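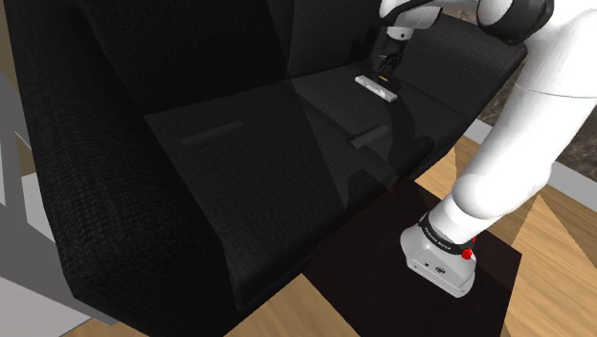
Opinion | Machines & Work

I have spent a good part of my working life gathering examples for robots to learn from, and I would like to say a kind word for the dull ones. By dull I mean the sort of episode that makes a visitor wander off to look for coffee: an arm reaches down, picks up a small thing, puts it somewhere else, and then we shuffle everything and go again. Lately our small group at Skulline has been doing this in simulation, on a black sofa with a few small objects left on the seat. One of them is light gray and stands out beautifully. The other two are so dark that they nearly melt into the upholstery, and it is those two I want to talk about, because I think they're worth more than a whole shelf of bright red mugs.

When people plan a collection, they usually start with a number. Ours was 2000 episodes, which looked very handsome on the project page for Woltetti (the name of our tidying project, and please don't ask me what it means). A number is easy to report and easy to beat next time. But a learning system takes its idea of the world from whatever we hand it, and if we hand it mostly bright things on pale tables, we have quietly told it that the world is made of bright things on pale tables. My own living room isn't like that, and I doubt yours is either. Things get lost on sofas precisely when they are the color of the sofa!

So in July I asked that we set the big number aside for a while and spend our time on the awkward cases. We picked 7 rooms and changed the light in each one 6 ways, and we let the objects lie at whatever silly angle they fell. It was slower. There was some grumbling – a fair amount of it mine – as I had also promised a progress report to our partners at Laitinen, and slow work makes for a thin report.

I know the argument on the other side, and it's a decent one. Simulated scenes are cheap, so why choose? Make the easy ones and the hard ones and let the training sort it out. I held that view myself for years. My trouble with it is that easy scenes are so much easier to make that they always end up crowding out the rest, a bit like the pots and lids in my kitchen cupboard at Gresthorpe.

What I'd ask of anyone starting a collection is fairly modest. Before you settle on how many, sit down and watch 3 episodes from start to finish, picked at random, with no skipping ahead. If you never once have to lean toward the screen to find the object, go back and make the room a little darker.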